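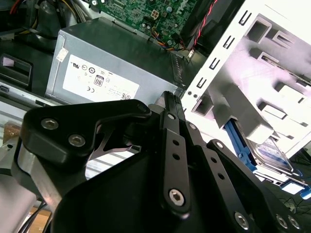

Wrist camera view with the gripper inside the open case. The power supply is behind the gripper and the white drive cage is on the right.

How to label contact moments in wrist camera recordings

Written by Zarmeena Lashari, 2/6/20

This page explains how we mark the moment of contact in our computer disassembly recordings. The method comes from the Findura project, where we train a small network to guess from one wrist image if the gripper is touching something. Faisal Satti wrote the first version of the labeling script and I have changed it since then, so if the older notes say something different, please follow this page.

Before you start

You need the recording folder, the force log with the same name, and the labeling script. The force log must be complete. If the log stops before the video stops, put the recording aside and write its name in the shared list.

Step 1. Align the clocks

The camera and the force sensor do not use the same clock. At the start of each recording the operator taps the table 3 times. Find the taps in the force log, then find them in the video, and enter both times in the script. Use the second tap. The first one is often weak, and with the third the arm is sometimes already moving.

Step 2. Remove the weight of the gripper

Choose 100 samples where the arm stands still in free air and let the script take the average. Do this again each time the wrist turns a lot, for example when it goes from the drive cage to the power supply. I skipped this in April and had to label one full set again.

Step 3. Mark the contact

Play the video slowly and stop where the force begins to rise. Mark this image as "contact start". Do not trust your eyes alone inside a computer case. From the wrist, a link of the gripper can look as if it is pressed on the metal housing when there is still a gap, and a bright metal surface makes this harder. When the image and the force do not agree, the force decides.

Cables are a special case. They are soft and the force rises very little. We use the label "light contact" for them, and a second person must check it — in our group this is Areeba Bajwa.

Step 4. Export

Export 300 images per recording, half with contact and half without. Keep the images from one recording together, all in training or all in test. When we mixed them, the test score looked very good and it meant nothing, as neighboring images are almost the same.

What result to expect

With 1000 labeled images the network learns hard contact with metal parts quite well. Light contact stays weak, and more images of the same case did not help us. Davoud Fallahi is now testing if two images in a row are better than one. His script is in the Tasivach folder, but it does not read the old label format yet.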